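Forum: Home Workshop > Finishes and Surfaces
Topic: Hardwax oil on a light tabletop, coffee ring problem

kleinschmidt_fan
Finished a light wood top with Flarel matte oil in April, two coats, 7 days between them. Coffee left under a cup for a few hours leaves a pale ring. Water does not. Is a third coat worth it, or do I strip it?
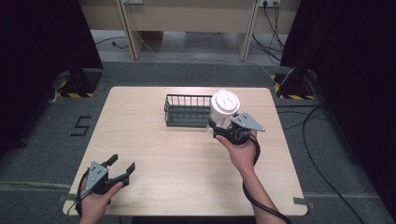 Tabletop and the usual lidded cup.

nisreen.bitar
Don't strip. Pale rings are normally in the film, dark rings are in the wood. Abrade with a gray pad, wipe, wait a day, then one thin coat. How did you measure the oil?

kleinschmidt_fan
By eye, from the can.

planer_222
There's your cause. Too much oil cures soft on top and marks easily. I disagree on the third coat – adding film to a soft film makes it worse. Scrape it back and start over.

nisreen.bitar
Scraping is excessive for one ring. Measure the oil, put it on with a white cloth, and buff until the cloth drags. My first coats were uneven until I stopped pouring straight onto the wood.

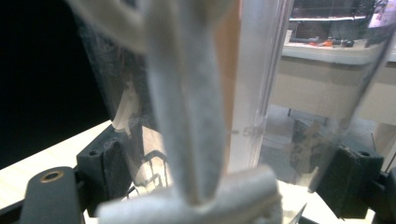
Clear container with a scale, 50 mark in view. Cloth in front.

planer_222
A measured third coat is still a third coat. Heat is the other variable. Starkbridge 544 holds up better under hot cups than Flarel does, in my use.

Randa Matar
I have used both. The 544 also rings if you load it before full cure. Give either one a month. Until then keep cups on a coaster or a tray.

kleinschmidt_fan
Will pad it and do one thin coat. A tray is no trouble.

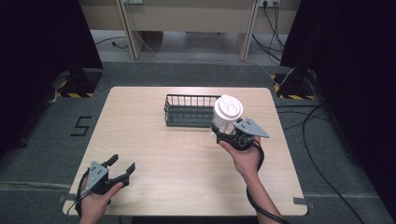
Wire basket toward the back, cup with the lid on.

planer_222
Wire can scratch a soft finish. Put felt under it.

Randa Matar
Agreed on the felt. Test the new coat on the underside first.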